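Atif Pirzada had 11 words left in the dictionary, all of them beginning with the same sound, and one speaker who would still say them aloud. She lived in Plutside, up a flight of stairs, and she charged him a loaf of bread per visit.

"Say the one for rain on a roof," he said.

She said it. He wrote it down and read it back to her.

"No," she said. "You're saying goat."

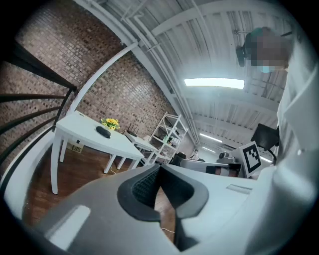
He tried again and got goat again. His publisher, Gamitz, wanted the pages by October. They had paid for 300 copies and asked twice if the poems at the back could go.

"Who will buy it?" she asked.

"Libraries. A school in Femgate."

She cut the bread and gave him the end piece. Then she recited one of the poems, a short one, with a line in it he had never heard. He asked her to repeat it. She told him to come back tomorrow, and to bring butter.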